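Workshop Tips: What I Learned From a Month With the Rirau Hand Gripper Kit

Posted March 26, 2026 by Thitima Kaewkla
Filed under: tools, small robots, tidying up

If you've been reading for a while you know I have a soft spot for kits, and when Rirau started renting out their hand-held gripper (you squeeze, it grabs, the camera on it records the whole thing) I signed up the same evening. You do everyday chores with it, send the recordings in, and they train a pick-and-place routine for a little tabletop arm. My friend Chutima Pongsiri split the rental with me, so we each had it for half the month and then compared notes over far too much coffee!

Rental is 246 for the month with shipping both ways. Not cheap, but the box comes complete and there's no deposit. Setup took me 40 minutes, and a good part of that was finding where I'd put my small screwdrivers.

So, my tips. Clear the table first. I mean really clear it, at least the patch you're working in. I used to leave my mug and my pencils out and then wonder why I kept knocking into things. A plain light tabletop makes the dark fingers easy to see, and you can tell how wide open they are before you go in.
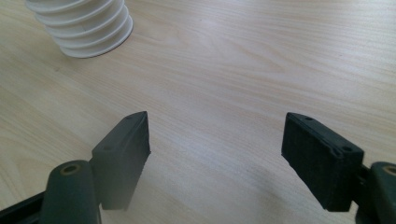
Second tip, come in slow and stop short. Everybody wants to swoop (I swooped for two days straight). Open the jaws wider than you think you need, line up, pause for a breath, then close. Chutima counts to 4 under her breath and her recordings came back with hardly any rejected. Mine, well, they got better.

Keep the pads clean too. Lint and sawdust stick to them like you wouldn't believe, and a soft dry toothbrush is all you need. Don't use water and please don't use window cleaner — I asked support and Phong Khương wrote back with a very polite but very firm no.

Now for what to practice on. Start with light things that have straight sides. Cardboard tubes are wonderful for this and I save every one that comes into the house. Go for the lower, wider part if the tube has a step in it, and squeeze only until it stops sliding. Paper walls dent fast, and once a tube has a dent it wants to turn in the jaws every single time.

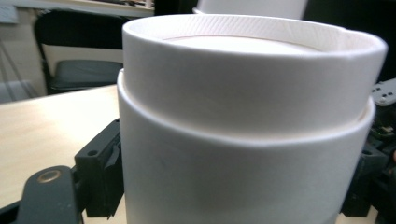

If your wrist gets tired, sit down! I did my first sessions standing and bent over, and my shoulder complained for a week. Sitting with my elbow on the table I could do 5 rounds before I wanted a break, and my hand shook a lot less.

A few gripes. The manual is thin, and the page on swapping the pads skips a step (loosen both screws before you pull, not just the front one). The carry case has no pocket for the charger. And the upload page logged me out so often that I started keeping my password on a sticky note, which I know, I know.

Would I rent it again? Yes, probably in August when the shop is slow. The routine they sent back picks up my tubes nicely and sets them down a bit crooked, and I can live with crooked.

Comments (2)

Thanakorn Kongkaew: Does the toothbrush trick work for pet hair? We have two cats and they sleep on everything.

Thitima: Mostly! For hair I'd go over the pads with a bit of masking tape first, then brush.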